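집에서 만드는 로봇에 완벽한 작업대는 필요 없다

2025년 1월 26일 일요일

급하게 쓴다. 내일 아침에 또 공방 문 열어야 하고, 이 얘기를 더 묵히면 그냥 안 쓸 것 같아서.

지난주에 메일을 하나 받았다. 양팔 로봇을 집에서 만들어 보고 싶은데 뭐부터 사야 하냐는 질문. 이런 메일 꽤 온다. 답은 늘 비슷하게 썼다. 팔부터 사지 마세요. 놓을 자리부터 만드세요. 그랬더니 답장이 왔는데, 그럼 자리는 얼마나 잘 만들어야 하냐고. 거기서 막혔다. 나도 한때 자리 만드는 데만 석 달 썼던 사람이라.

그래서 이 글은 그 답장이다. 좀 길다.

우선 내 주장부터. 취미로 로봇을 만드는 사람들은 팔 자체에 돈과 시간을 너무 많이 쓰고, 그 팔이 만질 물건에는 거의 안 쓴다. 나무 블록 몇 개, 컵 하나. 블록을 집어서 컵에 넣는 영상. 다들 그거 찍고 나면 흥미를 잃는다. 당연하다. 블록을 컵에 넣고 싶어서 시작한 사람은 없으니까.

우리 공방 이름은 윌라수라(Willasura)다. 상가 지하, 월세를 나눠 내는 회원이 18명. 목공 하는 사람이 제일 많고 로봇은 구석이다. 환기가 안 돼서 여름엔 다들 도망가고 겨울엔 난로 하나로 버틴다. 그런 데서 만든다. 대학 연구실 아니다.

처음에 나는 바닥 평탄도에 집착했다. 정반을 구하네 마네, 중고 사이트를 매일 밤 뒤졌다. 프로파일 절단면이 직각이 아니라고 다시 자르고. 지금 생각하면 그 시간에 콘센트나 꽂아 볼 걸 그랬다. 진짜로. 콘센트.

집안일 중에 로봇이 해 줬으면 하는 거 물어보면 다들 빨래 개기, 설거지를 말한다. 나는 플러그다. 책상 밑에 기어들어 가서 멀티탭에 플러그 꽂는 일. 허리 아픈 사람은 안다. 그리고 이게 연습 과제로도 기가 막히게 좋다. 구멍은 안 봐준다. 각도가 틀어지면 안 들어가고, 힘이 모자라도 안 들어가고, 멀티탭을 안 잡아 주면 통째로 밀려난다. 팔이 두 개 있어야 하는 이유가 여기서 처음 납득이 된다. 하나는 누르고 하나는 꽂고.

거기다 케이블. 케이블이 문제다. 블록은 놓으면 놓은 자리에 있는데 케이블은 지 맘대로다. 꼬이고, 튕기고, 다른 물건을 끌고 온다. 플러그를 잡았다고 생각했는데 선이 다른 데 걸려서 따라오지 않는다거나. 시뮬레이션으로는 아무리 해도 이 짜증이 안 옮겨진다. 이 짜증을 겪어 봐야 그리퍼를 어떻게 바꿔야 할지가 보인다.

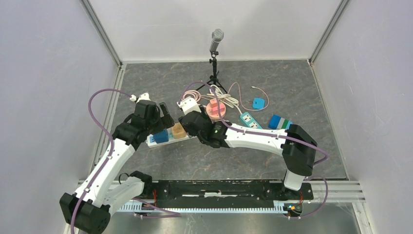 케이블 얘기가 나온 김에, 로봇 자기 케이블도 있다. 초보 때 제일 많이 무시하는 부분. 팔을 따라 내려가는 선을 바짝 당겨서 묶으면 보기엔 깔끔하다. 그런데 팔꿈치가 펴지는 순간 커넥터가 빠진다. 나는 이걸로 모터 보드를 하나 날렸다. 그 뒤로는 여유를 크게 준다. 보기 싫을 만큼. 고리처럼 허공에 떠 있어도 상관없다. 선 색은 눈에 띄는 걸로 하는 게 좋다. 검은 팔에 검은 선, 그거 밤에 디버깅하다 보면 욕 나온다.

벽 얘기도 해야 한다. 벽을 세우느냐 마느냐. 이걸로 공방에서 꽤 다퉜다. 앰버 클레그(Amber Clegg)는 벽 반대파다. 집에는 그런 벽이 없다, 연한 색 판으로 둘러놓고 잘되는 로봇은 거실에 나오면 바보가 된다는 거다. 맞는 말이다. 맞는데, 나는 그래도 벽을 세우자는 쪽이다. 공유 공간이니까. 뒤로 사람이 지나다니고, 누가 빨간 점퍼를 걸어 놓고, 오후 되면 형광등을 반만 켜고. 그 변화를 다 견디는 걸 만들겠다고 시작하면 취미로는 끝이 안 난다. 먼저 좁은 데서 되게 하고, 그다음에 벽을 하나씩 치우면 된다. 앰버는 그 "그다음"이 온 걸 본 적이 없다고 한다. 음. 그것도 맞는 말이라 할 말이 없었다.

다만 벽 안쪽까지 깨끗할 필요는 없다는 게 내 생각이다. 배경은 단순하게, 물건은 지저분하게. 이 조합. 많이들 거꾸로 한다. 뒤는 온갖 잡동사니가 다 보이는데 정작 작업면에는 블록 하나 덩그러니. 그러면 카메라는 헷갈리고 손은 배우는 게 없다.

물건은 사지 말고 모으자. 서랍 열면 나온다. 안 쓰는 어댑터, 모양 이상한 플러그, 출장 가서 급하게 산 변환 어댑터. 색이 다르고 모양이 다를수록 좋다. 흰 것만 모으면 안 된다. 흰 플러그, 흰 선, 흰 멀티탭이 한데 엉키면 사람도 헷갈린다. 공방 단톡방에 안 쓰는 전원 관련 물건 좀 달라고 했더니 하루 만에 상자 하나가 찼다. 다들 버리질 못하고 갖고 있었던 거다. 물론 전부 전기 안 통하는 상태로 쓴다. 이건 농담 섞지 않고 쓴다. 멀티탭 꼬리 쪽은 절대 벽에 꽂지 말것. 금속 손가락이든 플라스틱 손가락이든, 연습용은 전기와 완전히 떼어 놓는다.

돈 얘기. 다들 궁금해하니까. 나는 팔 두 개 부품값 말고, 자리 만드는 데만 거의 30만 원을 썼다. 그중 제일 아까운 건 바닥이다. 두 번 깔았다. 첫 번째는 반짝이는 흰 판이었는데 조명이 그대로 비쳐서 카메라가 하얗게 떴다. 뜯었다. 제일 안 아까운 건 알루미늄 프로파일. 구멍 위치를 미리 정할 필요가 없고 팔 간격을 바꾸고 싶으면 나사 풀고 밀면 된다. 두 팔 사이 거리는 무조건 바꾸게 돼 있다. 처음 정한 거리로 끝까지 간 사람을 나는 모른다. 너무 붙이면 팔꿈치끼리 싸우고 너무 벌리면 가운데서 손이 안 만난다. 손끝이 가운데서 만나는지부터 확인하고 나머지를 조여야 한다. 나는 순서를 반대로 해서 다 조이고 나서 다시 풀었다.

여기서 반론 하나. 크리산티 알렉시우(Chrysanthi Alexiou)가 초안 읽고 보내 준 건데, 그대로 옮긴다. "취미로 하는 사람한테 플러그는 너무 어려워. 블록은 성공하는 맛이라도 있지. 첫날부터 실패만 하면 누가 계속해?"

이 말에 며칠 생각했다. 크리산티는 아이들 데리고 주말 수업도 하는 사람이라 어디서 사람들이 그만두는지를 나보다 잘 안다. 실제로 우리 팔은 처음 플러그를 스물다섯 번 시도해서 여섯 번 꽂았다. 여섯 번도 후하게 쳐준 거고. 반쯤 걸친 것도 들어갔다고 적었다. 창피한 숫자다.

그래도 내 생각은 안 바뀌었다. 실패가 다 같은 실패가 아니다. 블록을 놓치면 그냥 떨어뜨린 거다. 왜 떨어뜨렸는지 딱히 궁금하지 않다. 플러그가 안 들어가면 이유가 남는다. 핀이 구멍 옆 플라스틱에 얹혀 있고, 멀티탭이 밀려서 비스듬해져 있고, 손가락 안에서 플러그가 돌아가 있다. 현장이 그대로 보존된다. 그걸 들여다보고 손가락 끝에 고무를 붙일지, 손목 각도를 바꿀지, 반대 손으로 더 세게 누를지 정하면 된다. 이게 만드는 사람의 재미 아닌가. 성공하는 영상 찍으려고 만드는 게 아니라면.

타협안도 있다. 꽂기 말고 뽑기부터. 꽂혀 있는 걸 뽑는 건 훨씬 쉽고, 그러면서도 한 손으로 눌러야 하는 건 똑같다. 그다음엔 큰 플러그, 그다음에 작은 플러그. 케이블 달린 건 맨 나중. 크리산티도 이 순서면 수업에서 해 보겠다고 했다. 6월쯤.

연구실 흉내에 대해서도 한마디. 인터넷에 올라오는 자작 로봇 글을 보면 점점 비싸지고 있다. 카메라 몇 대, 조명 몇 개, 무슨 보드. 보고 있으면 나도 사야 할 것 같다. 그런데 댓글에 보면 꼭 "그래서 이걸로 뭐 하세요?" 하는 사람이 있고, 꼭 답이 없다. 장비 목록은 길고 하는 일은 없는 거. 나도 그랬으니까 뭐라 할 자격은 없지만, 그래도 뭐라 하고 싶다. 보드 덮개 안 씌워도 된다. 배선 트레이에 선이 다 안 들어가도 된다. 레일 앞으로 선이 좀 흘러나와 있어도 로봇은 움직인다. 덮개 디자인에 주말 두 번 쓸 거면 그 주말에 손가락을 네 종류 뽑아서 끼워 보는 게 낫다.

그렇다고 대충 하라는 얘기는 또 아니다. 대충 하면 안 되는 게 있다. 팔이 박힌 바닥판은 단단해야 한다. 여기가 흔들리면 나머지가 다 거짓말이 된다. 어제 되던 게 오늘 안 되는데 이유를 못 찾는 경우, 내 경험으로는 대부분 나사였다. 그리고 비상 정지. 손 닿는 데 하나. 공유 공방이면 내가 아닌 사람도 누를 수 있는 자리에 하나 더. 우리는 이걸로 규칙을 만들었다. 로봇 켜져 있을 때 안에 손 넣지 않기. 물건 다시 놓을 때도 끄고 놓기. 귀찮다. 귀찮은데 지켜야 한다. 작은 팔이라고 우습게 보다가 손가락 끼인 적 있다. 멍이 2주 갔다.

공방 운영 쪽에서 보면, 이런 작업대를 하나 고정으로 두는 게 맞냐는 말도 나온다. 목공 쪽 회원들은 자리 아깝다고 한다. 이해한다. 톱밥 날리는 데서 로봇 돌리는 것도 웃긴 일이고. 그런데 한 번 철거했다가 다시 세우는 데 주말이 통째로 날아가고, 그러고 나면 카메라 위치가 미묘하게 달라져서 처음부터 다시 해야 한다. 고정 자리는 사치가 아니라 이 취미의 최소 조건이라고 생각한다. 접이식으로 만들어 보겠다는 사람 있으면 환영. 나는 실패했다.

집에서 할 거면 더하다. 식탁은 안 된다. 밥 먹어야 되니까. 베란다도 안 된다. 아침저녁으로 빛이 완전히 다르다. 옷방 구석이 의외로 괜찮다. 창문 없고, 문 닫으면 식구들이 덜 뭐라 하고.

질문 보내신 분께. 자리를 얼마나 잘 만들어야 하냐고 하셨는데, 흔들리지 않을 만큼. 그 이상은 나중에 하세요. 남는 힘은 서랍 뒤지는 데 쓰시고요. 안 쓰는 어댑터 없으면 주소 주세요, 우리 상자에 남아 돕니다. 착불로 보낼게요.

오타는 내일 고치겟습니다. 난로 끄고 나가야 해서.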